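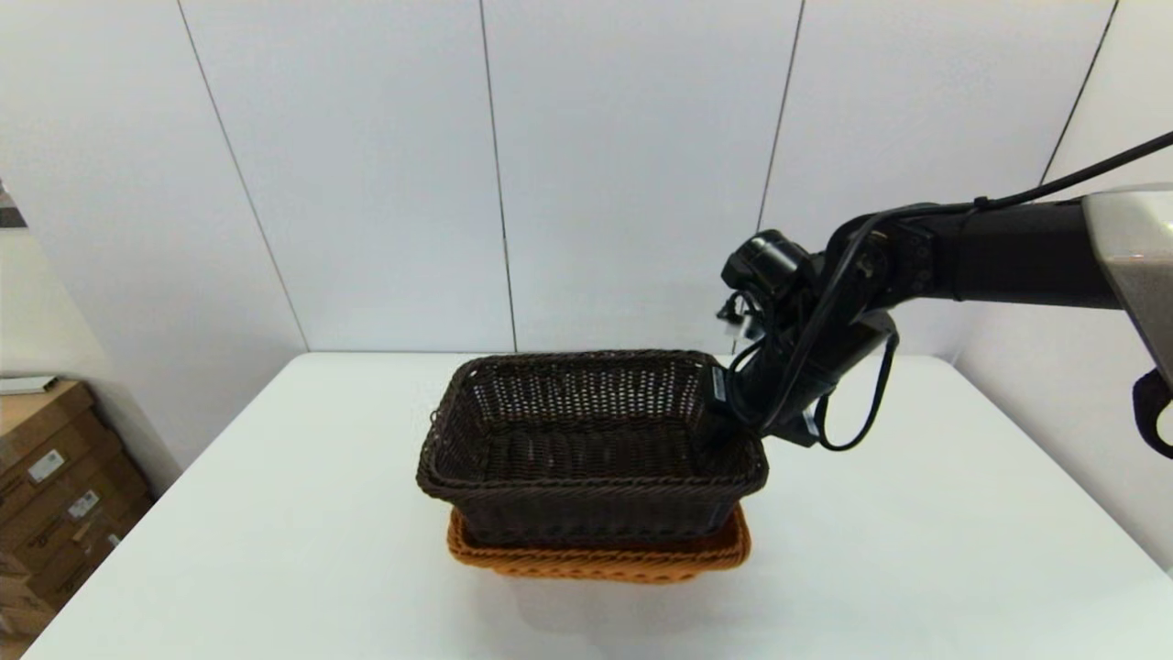 Section 3. Setting up the basket station alongside the people who already work there

The Welano cell was sold to the Cisthorpe packing room as a way to free up hands. Read that claim with some care before you switch anything on. The job is separating nested baskets so they can be filled, and a person does it without looking. The arm has to find one rim among two. With a dark brown basket sitting inside an orange-tan one, only the front rim and a sliver of each side of the lower basket show, and that is the easy case, with two colors to tell apart. Two baskets of the same color are harder, and the sales sheet from Flilov does not mention them.

Before you start

1. Ask the packers how they split a stuck pair. Write it down in their words.
2. Clear the table of everything except the baskets to be handled.
3. Walk the cable run with the power off. Loops near the wrist must swing free through the full reach.
4. Agree on who may stop the cell. At Cisthorpe the answer is anyone in the room, with no form to fill out afterward.

First run

5. Place one nested pair in the middle of the table, long side facing the front.
6. Set the speed to 30 percent. Leave it there for the whole first shift.
7. Bring the gripper down over the near corner of the upper basket and close it on the rim only.
8. Lift slowly. If the lower basket comes up too, stop, lower the pair, and enter it in the log as a double.
9. Repeat for 1,000 lifts before you change any setting.

CAUTION: Keep hands off the table while the arm is powered, even when it is holding still. A paused arm looks the same as a stopped one.

NOTE: Broken weave counts as a fault of the cell until someone shows otherwise. Do not charge it to the packer on shift.

What changes for staff

The Agyeman schedule takes one packer off the table once the cell reaches 3,000 lifts. We advise against it. Someone still has to bring the baskets, square them up, pull apart the doubles and keep the log — work that was never on the old job card and should be on the new one, at the same pay grade. Review the log in August, with the packers present, before moving any shifts.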